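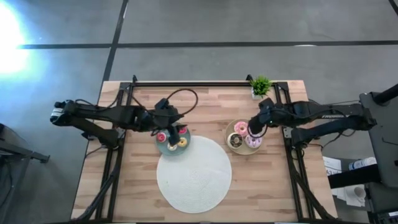

Ilov nous écrit que chez lui, la moitié des séquences FLAIR reviennent floues et qu'il ne sait jamais s'il faut accuser le patient ou le réglage. En général, un peu des deux, et le patient a l'excuse d'être allongé dans un tube qui tape.

Préparer une IRM cérébrale « protocole épilepsie »
Fiche pratique Plirniseck, août 2022

Étape 1. Lire la demande. Si elle se résume à « crises ? », appeler le prescripteur. Le côté suspect et l'EEG valent mieux qu'un point d'interrogation.

Étape 2. Refaire le questionnaire de sécurité, même s'il est déjà signé. Pacemaker, clips, stimulateur du nerf vague : la mémoire revient souvent aux gens devant la porte.

Étape 3. Caler la tête avec les mousses, sans serrer. Donner la poire d'appel et vérifier qu'elle sonne.

Étape 4. Lancer le T1 3D en premier, tant que le patient tient encore en place. Puis le FLAIR 3D, puis le T2 coronal, perpendiculaire au grand axe de l'hippocampe, coupes de 2 mm. Perpendiculaire au grand axe, donc, et pas « à peu près coronal ».

Étape 5. Regarder les images avant de faire descendre le patient. Si le T2 a bougé, on le recommence tout de suite. Une reconvocation en janvier ne fait plaisir à personne.

Étape 6. Envoyer la série complète, reconstructions comprises. Les sites de Kvam et de Skangate reçoivent encore des examens où il manque le coronal, accompagnés d'un compte rendu « normal ».

En cas de crise dans la machine : arrêter la séquence, sortir la table, appeler. Le protocole attendra.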